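Cleaning the microwave before we rent out the apartment

3 December 2025

The apartment on Sarmiento Street goes to the new tenants in a couple of weeks, and I have been working through the kitchen one appliance at a time. The fridge took most of Saturday. The stove was worse than I expected, and I still have one burner ring soaking in a bucket on the balcony. So I left the microwave for a weekday evening, thinking it would be a short job.

It was fairly short. I'm writing down how I did it because I went through the same thing at my last place and had forgotten all of it.

The microwave is a plain white countertop model with two dials. I like the dials. The one at my office has a touch panel, and you have to press four things to warm up a cup of coffee. With this one you turn the knob and it goes. The timer isn't very accurate at the low end, so for anything under two minutes I turn it past where I want it and then turn it back. I'll put that in the notes for the tenants.

I started with a bowl of water and a few slices of lemon, and ran it on high for 7 minutes. Then I left the door shut while I washed the dish rack. I've read that vinegar works better, but I don't like the smell and it hangs around in a small kitchen. The lemon did fine on most of the spots. There was a patch of old tomato sauce on the ceiling of the oven that needed a second round, plus some baking soda on a damp cloth.

I used to leave the turntable in and wipe around it. That's a mistake. Most of the crumbs are underneath, along the track where the ring runs, and if you leave them the plate starts to bump as it goes around. Lift the plate out first, then the ring, and you can get at the whole floor of the oven.
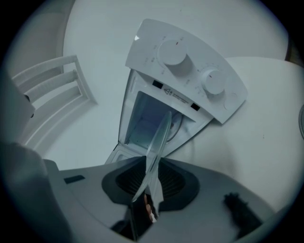 The plate goes in the sink with ordinary dish soap and hot water, but only after it has cooled down. I cracked one years ago by putting it under the cold tap right after making popcorn, and a replacement cost me almost as much as a secondhand microwave. You also have to match the size and the shape of the bottom, so you can't just pick up any glass plate. I dry it with a towel and not on the rack, mostly because it's too wide for my rack and tips over.

The ring I do separately. I pick the hair and lint off the little wheels with a toothpick, rinse it, and make sure each wheel turns before it goes back. If one sticks, the plate drags and you hear it.

For the inside walls I use a soft sponge and nothing with grit in it. I had a tub of Tirnari cleaning paste under the sink and thought about using it, but it left fine scratches on the stove trim, so I kept it away from the plastic. A Nirnix microfiber cloth and warm soapy water were enough. I bought a pack of those in June and they have held up well in the wash.

Around the door it's slower. Grease collects in the corners and along the lip where the door closes, and a cloth is too thick to get in there. I use a cotton swab, damp but not dripping. I don't push anything into the latch slots, I just wipe around them. The vent holes get a dry toothbrush.

The knobs I wiped from the side, turning them a little as I went. On my old microwave they pulled straight off and I could wash them in the sink. I tried gently with these and they didn't want to come, so I left them alone. I also went lightly over the printed numbers. I scrubbed the numbers off a toaster oven once and had to guess at the temperature from then on.

The whole job took 40 minutes, including the time the lemon water sat. The plug was out for everything after that, and I left the door open overnight so the inside could air out.

I still have the cabinets above the counter to do, and the drawer with the takeout menus and dead batteries in it. The microwave is staying with the apartment. I thought about taking it along to Bresellow, but the kitchen there already has one built in over the stove, and I'd have nowhere to put a second. Next up is the oven door, where something has run down between the two panes of glass. If anyone has taken one of those apart without breaking it, please leave a comment.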